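Naima Radwan
June

1/ Spent Monday repainting the back room, so a thread on gray paint. Specifically on why a gray that looks right on the card looks blue, green or faintly purple once it covers a wall. Mostly notes to myself, but a few people asked.

2/ Start with the number on the back of the card. LRV, light reflectance value, runs from 0 (absorbs everything) to 100 (reflects everything). Real paints never reach either end. It tells you how light the color is and nothing at all about hue.

3/ Two grays with the same LRV can look like different colors side by side. Most grays in a fan deck are a white or neutral base plus black plus a small dose of something else: yellow oxide, umber, a blue, sometimes a red. The small dose is the undertone.

4/ Finding the undertone: put the card on plain white printer paper, in daylight, away from the window frame and your sleeve. Then put a second gray next to it. One card alone tells you very little. Two cards and you can say which is greener.

5/ Light direction matters more than brand. A north-facing room (northern hemisphere) gets cool sky light most of the day and pushes any gray toward blue. West-facing is flat in the morning and orange by dinner. Test at both ends of the day.

6/ Then bulbs. Color temperature gets all the attention but check the CRI too. I swapped the old 80 CRI bulbs for 96 and the greenish cast on the ceiling line dropped by more than I expected. Same paint, same wall. 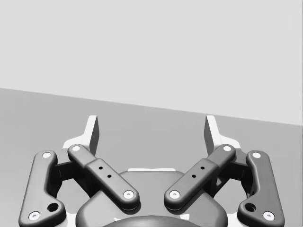

7/ Contrast between planes. If the wall is pale and the floor is a mid gray, the floor makes the wall read lighter than its LRV suggests. Put the same wall color over a dark floor and it can pass for white. Tape your sample down low, near the baseboard, as well as at eye level.

8/ Sheen. Flat hides roller marks and patched drywall. Eggshell wipes clean but shows lap lines when light rakes across the wall. I used flat on three walls and eggshell on the one by the door. The difference is visible at 5 p.m. and hardly at any other time.

9/ What I tested: Samitz (green undertone, obvious by evening), Plutano (blue, too cold for a north room), Indulia (slight yellow, close to neutral under the new bulbs). Went with Indulia. I had Tamihana on the list but the store was out of sample pots.

10/ Sample method: two coats on a sheet of poster board, leave a white border, let it dry overnight. Move the board from wall to wall. Painting squares directly on the old color is a bad test. The old color surrounds the sample and shifts it, and you have edges to sand later.

11/ Coverage: plan on two coats even if the can says one. Going from the old tan to gray took 3 on the window wall. Pale grays have less pigment doing the hiding than you would think.

12/ Box your cans. Pour them all into one bucket and stir before you start. Two cans of the same tinted gray can differ slightly and the seam will land in the middle of your longest wall.

13/ Write the formula from the lid label on a piece of tape and stick it inside the closet - the label will be covered in drips by the time you need it. Trim is next week, semi-gloss, still deciding between the two whites.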